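3.2 Freshness as judged by the buyer

The second part of the study was done in February, in the two shops of the Wumo bakery. We asked 159 customers to taste a butter croissant and to say if it was baked the same morning or baked from frozen dough. Each person received one half of a croissant on a white plate, without coffee, and had water between the samples. Mac an tSaoi and Peeters used the same method for rye bread, but their tasters were trained and ours were not.
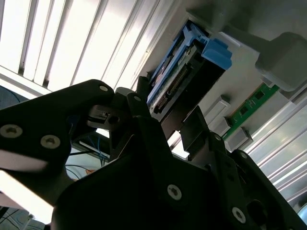
Figure 3. Hard drive in a blue caddy, held in a grey metal panel.

The answers of the customers were written on paper by the shop staff and typed later by the second author. Sheets with no age or no answer were left out, so the number of answers is not the same in every table. The typed answers and the weights of all croissants are kept on a hard drive, and a paper copy stays at the bakery. Customers who buy pastry every week were more sure of their answer, but they were not more often right. Many of them spoke of the smell of butter, and fewer spoke of the crust.

The frozen dough came from Brikinex and was baked for 30 minutes in the shop oven. The fresh dough was made at night by the bakers of Wumo with the same flour. We could not use the same butter for both, and this is a weakness of the comparison. The effect of the butter is treated in Section 3.3.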